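This site uses cookies to remember your preferences. By continuing to browse you agree to our use of cookies. Accept / Manage settings

Put the camera where it's annoying

I've spent most of February arguing with Vasilis Dimitrov over where a camera should go on a robot arm, and I'd like to put my side down in writing, mostly so I can stop repeating it over lunch. Vasilis is a fixed-camera man. Bolt it to a post, calibrate it once, go home. I used to agree with him! Then we ran the Tosovix comparison and I changed sides, and I've been a bit of a pest about it ever since.

The set-up was pretty simple. We had one arm in simulation, two candidate grippers (the Gomunard two-finger and a softer one from Sfeir), and a living room full of clutter for them to work in. Same controller, same list of pick-and-place jobs, and we swapped the viewpoint between a camera out in the room and one riding close in on the arm. We got through 3,785 attempts before Teodoro Sepúlveda asked for his workstation back, and 2,194 of those were with the close camera.

Everyone wanted to talk about the grippers, naturally. Grippers are fun. People have favourites, and they'll defend the colour of the finger pads if you let them. But when I sat down with the failures one at a time, the gripper was hardly ever what I ended up writing in the notes column. I kept writing things like "couldn't see the near rim" and "arm in the way, guessed". I tagged 478 failures as sight problems and I reckon I was being lenient, as I'd had a big lunch.

Now, the case against close cameras is a fair one and Vasilis makes it well. Half the time the thing is staring at the arm's own bodywork. You lose the room, you lose the rim of whatever you're reaching for, and a person looking over your shoulder can't make head or tail of it. All true. His post camera gives you a lovely tidy view you could put in a brochure.
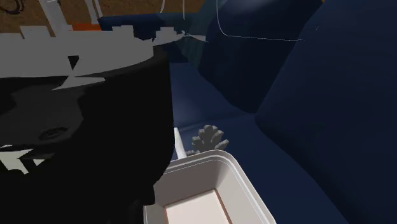
Close view in the sim living room: the arm takes up most of the left side and covers part of the open tray.

My trouble with the tidy view is that it lets you off the hook. From across the room you can see the tray and the couch and everything else, and you feel like the job is understood, and meanwhile the last little bit of the reach is happening behind a big dark lump of arm. The close view is honest about that lump. If a controller can learn to work with half its sight blocked - to back off, come in from the other side, have another go - I'll trust it in a real lounge room a lot sooner than one that's only ever had the brochure angle.

And yes, you can run both. Teodoro says this every single time, very patiently, and for a finished product he's probably right. For a trial I'd still start with the awkward one by itself. Once the nice camera is switched on, you stop reading the ugly footage, and I include myself in that.

We're taking the whole lot over to the Flirndale lab next, with a second arm and, if I get my way, no post. Vasilis has already packed the post.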